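Valve clearance interval on the Stedov 300 twin, 3,000 miles or wait?

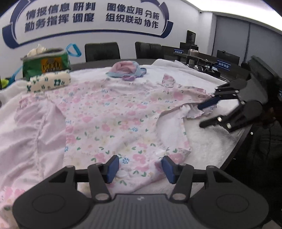

Floral print garment on the white blanket, sleeve out to one side.

ridgeline_twin
Bike is a Stedov 300, bought used, service book blank after the first stamp. Manual calls for a valve check every 3,000 miles. I do mostly highway with a passenger and soft bags, and I have the Vostthorpe group ride coming up in April. Cold start is fine, idle is steady, slight tick from the top end that fades once warm. Do people follow the 3,000 figure or stretch it?

oilyrag
Follow it. It's a screw and locknut head. The exhaust side tightens up first, and a tight valve makes no noise. The tick you hear is probably intake, on the loose side of spec. Quiet is what should worry you.

kph_to_mph
Disagree on the interval. The same engine in the 400 has a longer one in its manual, with the same head and the same cam. They bored it out and left the top end alone. I went well past 3,000 on mine and every clearance was still in range when I opened it.

oilyrag
The 400 has different valve seats. Look at the parts fiche, the numbers don't match. One engine in range also tells you about one engine.

kph_to_mph
Part numbers change when a supplier changes. I would want to see a material spec before calling the seats different.

ridgeline_twin
I can't settle the seat question, but the book is blank, so I'm going to check it regardless. Does the tank have to come off? I have Zupan side racks and would like to leave them on.

lowgear_lou
Tank off, racks stay. Only the rear bolt on the left rack gets in the way, and a short ratchet clears it. Let the engine sit overnight. Set the crank on the T mark and make sure you're on compression, both rockers loose. If one is tight you're a full turn out. You need 2 new cover gaskets. The Nastent ones are fine if you put them on dry.

oilyrag
No on the Nastent gaskets. Mine wept at the rear corner within a month. OEM costs a little more and seals.

lowgear_lou
Did you torque it or go by feel? Those covers warp if you pull one corner down first.

oilyrag
Torqued, in a cross pattern. Same cover, OEM gasket, no leak.

ridgeline_twin
Ordered OEM. Checked it this morning before work. Both intakes slightly loose, one exhaust at the bottom limit, the other in the middle. Reset all of them. Tick is still there but lower.

kph_to_mph
So nothing out of range on the exhaust side with an unknown history. I'd call that support for a longer interval.

oilyrag
Bottom limit with unknown miles since the last check. I'd call it support for the manual.

Contact us | Forum rules | Copyright the board owners and posters | Back to top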